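How I label grasp attempts from a head camera (and what I got wrong the first time)

Posted 2023-07-18 by Noémi Oláh
Filed under: Grestix notes, manipulation, labeling

This is the write-up I promised Andor Hegyi back in April, when he asked me how I get usable contact labels out of our fruit-and-basket clips with no force sensor on the fingers. I kept sending him half a message and a screenshot, so let's do it properly. You'll need a folder of recorded clips, a way to step through them one still at a time, and some patience. I use Grestix, our little in-house labeling tool, but anything with keyboard shortcuts will do.

What we're after is a small classifier that looks at a single picture from the head camera and tells us what the finger is touching: fruit, container, both, or nothing. We don't ask it whether the grasp is going to work. I tried that at first and it was a mess, because two people looking at the same still would guess completely different futures for it.

Step 1: Pull your stills

Don't use every one! Neighbors are nearly identical and all you'll do is bore yourself and fool your test score. I take one in every 10 and then throw out anything where the finger is out of view. From each clip I keep at most 40. If a clip gives you fewer than that, fine, keep what you have and move on.

Split by clip before you label anything. If stills from the same clip land in both your training and test folders, you'll get a beautiful number that means nothing. I did this. Jayanthi Devadiga caught it by asking me one very polite question about my folders.

Step 2: Label the finger first

Start with where the fingertip is. Click the tip, then click a second point further up the finger so you have a direction. Ours have that ribbed, open structure, and the ribs are great for this -- they give you strong edges to line up with even when the lighting is poor.

Then pick a contact label. I have four keys: F for fruit, C for container, B for both, N for nothing. If you can't decide within a few seconds, hit the skip key.

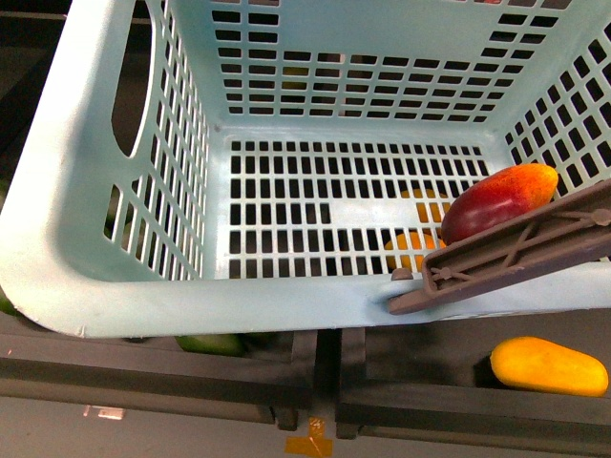 I go through the whole set like this once, quickly, without touching the fruit at all. It feels wasteful to make two passes, but switching between "where is the finger" and "what are all these round things" slows me down a lot, and I make more mistakes late in the session. Tibor Vörös does both in one go and swears by it, so try it each way and see.

One warning about B. Use it when the finger is up against a fruit and also touching the rim or a wall. People forget the second half because the fruit grabs their attention. When I went back over my first batch, most of my bad labels were F where they should have been B.

Step 3: Label fruit by where it is

Second pass. Draw a box on each fruit you can make out, then give it one of 3 locations: inside, outside, or seen through. That last one is for fruit you can only see through the holes of a container.

I skipped "seen through" in my first version and it wrecked everything. A perforated basket from above is a horrible thing to hand a detector. Fruit lying underneath shows up as bright bits of color right in the middle of the basket floor, and the model happily reports that there's something inside to pick.
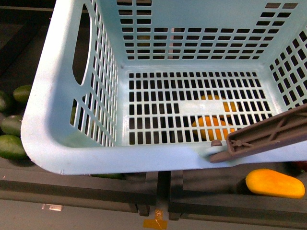

A container with nothing to pick in it is as useful to you as a full one, so please don't filter those out. I used to, on the theory that there was nothing to learn from them. But these are exactly the stills that teach the model the difference between fruit in the basket and fruit near it. The orange-yellow shapes showing through the floor get two "seen through" boxes, the green ones over on the left and the mango-like one at the lower right are "outside", and the finger is a plain C, since its end is pressed on the rim. Nothing gets "inside". If your tool forces you to have at least one inside box per still, change the tool.

For the seen-through boxes, draw one box over the whole shape you believe is there. Don't draw a tiny box for each hole. I know it's tempting, and Andor has already asked me twice. The model handles the pattern of the slots just fine if the boxes are consistent.

Don't fuss over species, either. We have one class called "fruit" and a color tag. Half the time I can't tell a lime from a small cucumber from up there, and the gripper doesn't care.

Step 4: Check yourself

Set aside a small pile and have somebody else label it cold. I used 54 stills, and Margit Bíró did them without seeing mine. Then sit down together and go through only the ones where you disagree. Write down the rule you settle on for each. Ours fits on a single page, and nearly all of it is about seen-through fruit and about light touches on the rim.

After that, go back and fix your old labels. Yes, all of them. I put this off for weeks and trained on the old ones in the meantime, and all I got was a model with my own bad habits.

Step 5: Train something small

I won't spend long here because any small image backbone will do the job. Two heads, one for the contact label and one for the boxes. Freeze most of the backbone to begin with. Leave color augmentation low -- when I cranked it up, the green fruit started to vanish against dark surfaces. Flipping left to right is fine for the boxes, but check whether your finger always comes in from the same side before you flip the contact data. If it does, a flipped still shows the model something it will never meet on the actual rig.

When you look at results, look at the contact classes one by one. Overall accuracy hides B almost completely, as there's so much less of it than C and N.

Still to do: the label files have to be moved over to Sanside, and I want to try the same rules on a container with solid walls to see whether "seen through" can just be switched off. If you try it before I do, send me your rule page.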